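Notes on a single-bowl sink, granite, and where the water goes

Moving from a double-bowl sink to a single deep bowl changes more of the kitchen routine than I had planned for. The old sink had a divider, and the divider did a lot of unpaid work: dirty on the left, rinsed on the right, the drain rack across whichever side was free. With one basin, those three functions have to share the same floor, and they have to take turns.

The new basin is rectangular, brushed stainless, undivided, and deep enough that a stockpot can be laid on its side in it. I have been using it since December. These are my notes so far, mostly on splash, grain, and the strip of stone behind the bowl.

Splash

The distance from the spout of a gooseneck faucet to the floor of a deep basin is large, and water falling that far onto a flat steel surface does not stay where it lands. At full flow, a measurable amount came back over the front edge. I put a dry kitchen towel on the counter in front of the sink, weighed it before and after 2 minutes of continuous full flow into the empty basin, and repeated the test at a lower setting. Full flow added 12 grams to the towel. With the lever only just open, so that the water came down as a thin stream, the scale did not register a change.

The scale is a cheap Flelteck with a resolution of one gram, so the second result means less than one gram and no more than that. The conclusion I draw is limited. For rinsing, a thin stream is adequate and keeps the counter dry. For filling a pot, put the pot under the spout before opening the lever, which raises the landing surface and cuts the fall.

Where the stream lands also matters. Directly on the drain rim it breaks up and throws droplets in all directions. On open floor it spreads in a sheet and runs toward the drain.

Grain

Brushed steel has a direction. You can find it by tilting your head until the light lines up, or by dragging a fingernail both ways and comparing. All wiping should follow it. Scrubbing across the grain leaves short marks that catch the light at an angle and stay there; I have one set of these near the front wall, made in the first week with the wrong side of a scouring pad. I have tried a Pevier polishing block on it, with the grain, in two sessions. The marks are shorter than they were. I am leaving them alone now.

My daily procedure is plain. Rinse the walls from the top down, one wipe of the floor with dish soap, rinse again, then dry the walls with a microfiber cloth. Drying is the step that people skip and it is the one that prevents spotting, at least with the water we have here. The city report gives our hardness as 177 milligrams per liter as calcium carbonate, and an undried wall shows rings by the next morning.

The drain rim is ridged, and the ridges hold soap residue. A cloth passes over the tops of them. An old toothbrush gets in between. I do this once every 7 days, together with the underside of the strainer.

The back ledge

Behind the bowl is the part that takes the most effort for its size. The gooseneck and the smaller chrome fittings all stand along the rear edge, and each base is a ring where water collects. A flat cloth cannot get behind them. What works is a narrow strip of cotton, cut from a worn-out T-shirt, passed behind each base and pulled back and forth like a shoeshine rag. The whole row takes less time than it took to write this paragraph.

I raised the spacing of the fittings with Brahim Hegazy, who has installed more counters than I have looked at, and he told me the holes in mine are closer together than he would have drilled them. He suggested wiping toward the bowl in every case, never along the ledge, as the water otherwise just moves to the next base. I have followed this and it is correct.

The granite

The stone is dark with a fine speckle. It hides crumbs very well, and it hides water almost as well, so that I find puddles with my sleeve. Checking with a flat hand is more reliable than looking. The sealer is Slaoui, the penetrating type, applied in two thin coats with an hour between them. To test it I left a few drops of water on the stone next to the sink for ten minutes and wiped them off. No dark patch remained. I will repeat this in the summer.

Vinegar stays away from the stone. I used to descale the faucet by tying on a bag of it, and the drips from that would now land on the ledge, so the aerator comes off and soaks in a cup instead.

The sponge

There is no divider to hang it from and I do not want a suction caddy on brushed steel. For a while it lived on the floor of the bowl, where it stayed wet and blocked the flow to the drain. It now goes on the counter at the right end of the sink, wrung out first. It should be a bright color. The previous one was gray, and on dark stone I put a hot pan lid on it.

A Jornmont wire tray for the sponge is on order. If it scratches the sealer I will add that to this post.

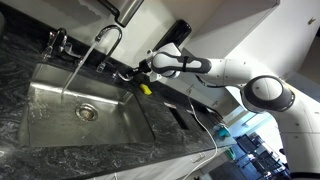

Water running, thin stream, sponge at the right end.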